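Workshop notebook, July, 4.15 pm

Second go at re-lacing the catcher's mitt from the Drikholm club box. Pulled the first job out entirely. The web was so loose you could have posted a letter through it, and the heel lace had been run over-under where the old one went under-over, which I will blame on the light.

New lace is the Josby rawhide, 3/16 wide. Conditioned it overnight this time. It still has all the give of fencing wire, but it goes through the eyelets without splitting, so that's progress. Cut 15 cm extra on each end because I am sick of running out of lace at the last knot and pretending a shorter knot was the plan.

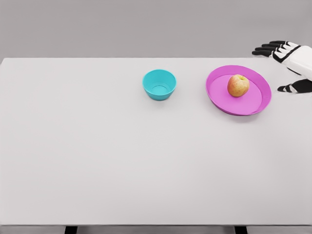
The pocket is another story. Whoever broke this mitt in did it with a car, going by the crease across the thumb. Worked it with the mallet for two sessions and it now closes roughly where a hand would like it to. Do NOT steam it again. The colour went darker along the palm seam last time and hasn't come back.

Also on the bench: 12 balls from under-15s training, 3 of them with seams lifting. Restitched two with the Tian waxed thread. The third is going in the batting cage bucket, where standards are lower.

Bronon want their lacing needle back. I'd like it noted that the tip was bent when we got it - well, it was a bit bent.

To do: palm seam, wrist strap, find the other awl.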